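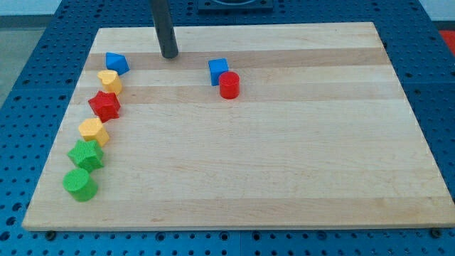
Ludcombe Over-30s Hockey Club — Second Team

September 11, 2019

The season starts again soon and I said I would write something about how the summer went, mostly so I don't have to repeat it to everyone in the parking lot.

I had a bad left knee by the end of last season. It wasn't an injury as such. It hurt going down stairs and it hurt after games, and I had been ignoring it for a long time. In July I finally went to see a physical therapist, Orla Hennessy, who has an office above the pharmacy on Brophy Street. She watched me squat and step off a low box, and then told me my hips were weak. I play field hockey twice a week and I run, so I didn't much like hearing that.

She gave me four exercises. Side planks, step-downs, a bridge with one leg up, and a thing with a band around the ankles where you walk sideways across the room. I did them most mornings before work. For the first 19 days I felt no difference at all and I was ready to quit. Then one evening I came down the stairs with a basket of laundry and didn't notice the knee until I was in the kitchen.

I stopped running for the whole of July, apart from one slow lap of the reservoir that I regretted. I swam instead. I am a poor swimmer and the town pool is crowded after five, but it did keep me from getting completely out of shape. I also bought new shoes. My old turf shoes were worn down on the outside edge, which Orla spotted before I had even sat down.

Sinéad Kinsella has been running preseason and she has been fair about it. I do the warmup and the passing drills, and sit out the shuttles. Last week I played roughly half of a practice game against Korneo, at left back, and the knee was fine the next morning. A bit stiff. We lost by 3 goals, two of them from short corners that we should have defended better. Our first runner was late out of the goal both times — that was me.

Still to sort out before the first match: we need a second goalkeeper, even an occasional one, and the practice time has moved half an hour earlier because the school wants the turf back. If you have one of the old green away shirts at home, please bring it. We're short, and the new ones won't be here until after the Grokena game.

I'm keeping up the exercises. Orla wants to see me again in six weeks, and I've told her I'll be there.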